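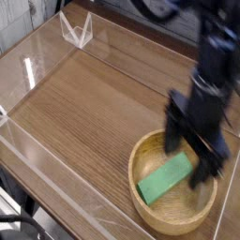
In September, when Juraj Danko began at Grincombe, they told him the work was simple. You hold the handles, the arm does what your hands do, and the computer remembers. Put the block in the bowl. Take the block out of the bowl. After each one you press the pedal with your left foot if it was good and with your right foot if it was bad.

"And who decides what is good?" he asked.

"You," said Blair Moffat, and gave him a key for the locker.

He had been a crane operator in the port for many years, and before that he drove a bus. He thought that he would be quick. But the first day he made 8 episodes which Blair wanted to keep, and his shoulders hurt so much that he could not lift the soup pot at home. The arm was not like a crane. A crane forgives you a little, it is slow and heavy and it has time. The arm repeated everything. If he hesitated, it hesitated. If he sneezed, it hit the table.

By winter he was the best on the floor. It was not written anywhere, but Calum Strachan, who sat at the next station and folded towels with two arms, sometimes stopped to watch. Juraj went down to the bowl in one line, opened the fingers and came up again. Day after day he did it. The counter on his screen stood at 1,493 on the morning Frans Postma came down from the second floor with his laptop open on his forearm, like a waiter.

"Your data is very clean," said Frans.

"Thank you."

"It is a problem."

Juraj put down the handles. Frans turned the laptop and showed him a picture made of thin lines, each line one travel of the gripper from the air to the bowl. They lay so close together that they made one thick rope.

"The model learned this rope," said Frans. "If it is on the rope, it is perfect. If I move the bowl by the width of a hand, it goes where the bowl was and opens the fingers there. And then it waits. It doesn't know how to be wrong, do you understand? It never saw you wrong."

"I was wrong many times."

"Yes. And you pressed the right foot, and those we throw away."

Calum laughed behind his towels. Juraj did not laugh. He was thinking about the first weeks, about all the episodes where the block had fallen on the rim, where he came in too low and had to go back, where he held it crooked and turned it slowly until it was straight. In the evenings he had been ashamed of them.

"So what do you want from me?" he asked.

"Make mistakes," said Frans. "Then repair them. Both in one episode, and left foot at the end."

It was much harder than he expected. His hands did not want to do it. He told them to go too far to the right and they went to the middle. He closed his eyes for the last part of the way, but it felt like cheating, and anyway Blair saw it and said that it was against the safety paper. He tried with the bowl in the corner, with the bowl near the far wall. Each time his hands learned the new place after a few tries and went there in one line again, like an old horse that knows the street.

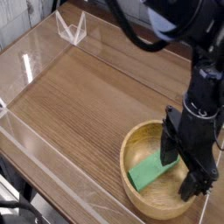
The block in the bowl.

At lunch he sat with Crisóforo Aguirre, who repaired the arms and was the only other person in the building over fifty. Crisóforo listened and peeled his egg.

"When I taught my daughter to drive," he said, "I took her to the parking lot behind the stadium. She was very good there. Then on the road a truck stopped in front of us and she took her hands off the wheel. Off, completely. She put them on her face."

"What did you do?"

"I pulled the brake. What could I do? I had only taught her the parking lot."

Juraj thought about this for the rest of his soup. Then he went to Blair and asked if he could have Calum for the afternoon.

They did it like this. Calum stood by the table with a long plastic stick, the one for closing the high windows, and he put it in over the acrylic wall. Juraj took the block and started down. At some moment, and he never knew which, Calum pushed the bowl. Sometimes a lot, sometimes hardly at all, sometimes he only moved the stick and did nothing, which was the worst.

The first time Juraj shouted a word from his own language. The block fell beside the bowl and he sat there with the fingers open above the wood.

"Right foot?" asked Calum.

"No," said Juraj. "Wait."

He brought the arm back. He took the block badly, by one end, and it hung and turned. He put it down, took it again, lifted it. He looked for the bowl, found it and went down slowly, not in one line at all, and when the block lay inside he stayed a moment over it, with the fingers still low, before he let the arm come up.

Left foot.

They made 123 that afternoon. Some were so ugly that Calum had to sit down. At six o'clock Frans came with his laptop, and the rope had come apart at the bottom and spread out in all directions, like the roots of something.

"Good," said Frans. "Can you do it tomorrow also?"

Juraj rubbed his shoulder. It hurt again, in the same place as in September.

"Tomorrow Calum drives," he said, "and I have the stick."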